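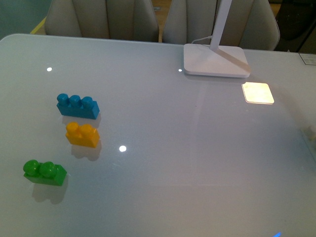 The Settlement

The divorce had taken sixteen months and two lawyers, and it had gone well. The house went to Rowena, the boat went to Kosmas, the debt on the boat went with it. What remained, on the last afternoon, was clause 244, which concerned three plastic bricks.

"Blue, yellow, green," said Soledad Gallardo, reading from the schedule. She represented Rowena and billed by the quarter hour. "My client proposes to retain the blue."

"Of course she does," said Kosmas. "It has three studs."

"The yellow and the green have two each. You would be getting both. That's four studs to three."

Kosmas leaned over the pale table and studied the bricks as if one of them might speak up for him. The shine of the tabletop gave each brick a soft smudge to sit on, and he thought they had never looked so expensive.

"You can't build anything with a yellow and a green," he said.

"You can't build anything with a blue," said Rowena. It was the first thing she had said since the coffee.

They had come out of a bucket belonging to her nephew, who was now at college in Vurnside studying something with water in it. He had left them under the sofa one November, and for years they had lived on the kitchen windowsill. Whoever was sorry put the yellow on top of the blue. Whoever accepted added the green. It had saved a great deal of talking, and the marriage counselor, when she heard about it, had written for a long time in her notebook.

"If I could suggest a rotation," said his own lawyer, a hopeful young man. "Alternate years."

"No," said both of them.

Soledad Gallardo looked at her watch and then, with some tenderness, at her invoice pad.

Kosmas reached out and picked up the yellow. He turned it over, checked the underside for whatever one checks for, and pressed it down on the blue. It made the click.

Rowena looked at it for most of a billable unit.

"I'm still keeping the house," she said, and held out her hand for the green.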